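Folding Tops on a Table — Quick Tips

Updated October 2019

Rushed one this week, laundry is piled up again. A few people wrote in after the sock page wanting the same thing for tops and sweatshirts, so. My way, no gadgets, no boards.

First, the surface. Clear it all the way. Mail, keys, the cup you forgot about. A half-cleared table gives you half-folded shirts. Wipe it, let it dry, run a hand over it for crumbs. White or pale is best if you have the choice — lint shows up, so do pen marks and the odd loose button. No pale table? Old flat sheet, pulled tight, tucked under at the corners. Patterned tablecloths are a pain, you lose the edges of the shirt.

Height matters more than I used to think. If you're bending you'll quit after ten minutes. Mine is 80 cm off the floor and my back is fine with it. Beds are too low. Ironing boards too narrow, sleeves slide off and drag the rest down with them.
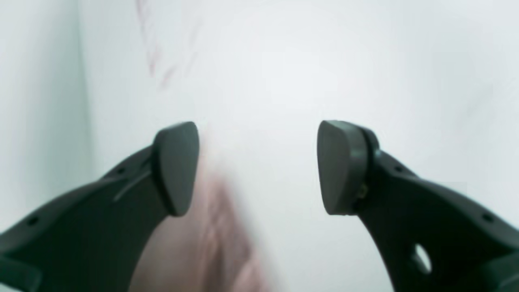 Sort before you fold. Not by person, by thickness. All the thin tees, then long sleeves, then the heavy stuff. Your hands get into a rhythm and the stacks come out even. You can deal them out to the right rooms afterwards.

Check it's really dry. Cuffs, neckband, underarm seams, the pouch pocket if there is one. Feels cool against your cheek = still damp, back on the rack it goes. One damp sweatshirt in the middle of a stack and the whole drawer smells by the weekend. Ask me how I know.

Shake. Hold by the shoulders, two hard snaps, then lay it down. Do it right out of the dryer and you can skip ironing most cotton.

Getting it flat. People push wrinkles around with their palms and just move them to the other side. Better: pinch up a bit of the cloth near the middle of the crease, lift it an inch or two, give a small tug away from you, set it back down. Then smooth outward from there. Lifting lets the back layer drop straight too, and it's usally the back layer that's bunched.

Pinch both layers if the whole top is crooked, only the top one if the back is already good. Takes a few tries to get the feel. On thick fleece you may need to grab more than you think.

Don't pinch on a print. The rubbery kind cracks. Grab beside it. 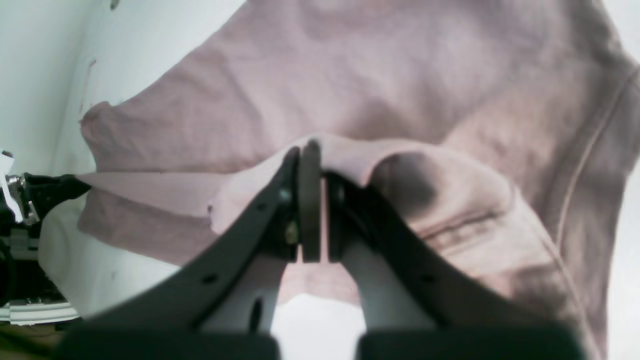 Now the fold itself. Face down. One side in to about the middle of the shoulder, sleeve doubled back on itself so it lies straight down the side. Same with the other side. You want a long rectangle. Bottom hem up to just short of the neck, then in half again. Flip it. Done.

For drawers where things stand up on edge, fold in thirds the last time instead of half. Should stand by itself. If it flops, the folds are too loose or it's just a flimsy shirt, and those go on hangers.

Hoodies: hood flat down the back first, then the same as above. Strings inside. Zippers closed, always, or they chew up whatever is next to them.

Soft and faded colors, the pinks and grays and washed-out blues — keep them off the window end of the shelf. They fade along the fold line and you get a stripe. Happened to my favorite one. Refold a different way every couple of months if they don't get worn much.

Lint and dark bits on light cotton, do it while it's spread out. Strip of packing tape around your hand, sticky side out. Pat, don't drag. The Vunetti roller I got in June works alright but eats refills, went back to tape.

Pilling. Shave it flat on the table, never while it's on a hanger, the fabric has to be flat or the shaver nips a hole. Keep seams out of the way. Go slow around the cuffs.

Stacks: no higher than your hand is long. Any taller and pulling one from the bottom wrecks the lot. Heavy at the bottom, thin on top. I use the Tembridge bins for overflow, 2 per shelf, lids off so they can breathe. Label on the short end, the end you see.

Wool doesn't go by any of this. Roll it loose or fold it once over a towel, and check for moths.

Odds and ends —

Buttons: top one and middle one, leave the rest.

Inside-out tops, turn them before the wash, not after. Saves doing it with cold hands.

Missing button or a popped seam, put it on a separate pile and dont put it away. Once it's in the drawer you'll forget til you're wearing it.

Tight on space? Off-season stuff in a suitcase, you own the suitcase anyway.

Next time: fitted sheets, since everybody keeps asking. Bring patience.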